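Bavitora Furnished Lets: Progress Report to Henríquez
Period covered: February
Prepared by: Benjamín Núñez, fit-out and handover

1. Purpose

The report covers work done on the Zandville units under the second stage of the grant. It sets out the state of the rooms, the use of funds against plan, and the points on which we need a decision before the next payment is released.

2. Work completed

Of the 31 units in the stage, 25 have been fitted out and passed on to the lettings desk. The remaining six have floors and blinds in place but lack part of their seating. The delay lies with the second delivery from Masta, which arrived with the wrong fixings for the bed bases. Replacement fixings have been received and checked against the order.

The concrete floors were ground and polished in all units before the furniture went in. Tape lines used to set out furniture positions are being lifted unit by unit. Some adhesive residue remains and will be dealt with in the final clean.

The timber platforms were fixed in the larger rooms only. Leandro Sepúlveda inspected each one for movement underfoot and found two that needed an extra bearer at the lower step. Both were corrected in the same week.

3. Storage and arrivals

The original plan gave each unit a wardrobe and no other storage. Early occupants told us that they had nowhere to put a bag down on arrival other than the floor or the bed. We therefore moved one padded seat per unit from the shared lounge allocation into the rooms. The cost was met from the furniture line and no new money was needed.

The seat serves as a bag rest and as spare seating. Its height suits packing and unpacking while standing. We will record wear on the covers at each changeover, with attention to marks from zips and buckles.

4. Packaging

Cartons are flattened and kept upright against a wall until the carrier collects them. Collection has been slower than agreed. The carrier will take a minimum load of 80 flattened cartons, and single floors do not reach that number quickly.

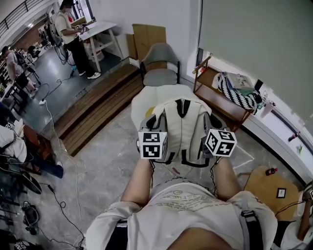

We have asked for a lower minimum or a fixed fortnightly visit. Until one of these is agreed, cartons will stay in the rooms where they were opened, provided that the door and the window can be reached. They are not to be left in corridors or on the platform steps.

5. Spending

The furniture line is on plan. The blinds line is over by 200 euros, caused by two windows that were measured short and had to be reordered. We propose to cover this from the cleaning line.

6. Decisions requested

Approval of the transfer from cleaning to blinds.
Approval to keep the padded seats in the rooms as a permanent item.
Confirmation that the six remaining units may be handed over in one group.

Questions on section 4 should go to Leandro Sepúlveda, who holds the carrier correspondence.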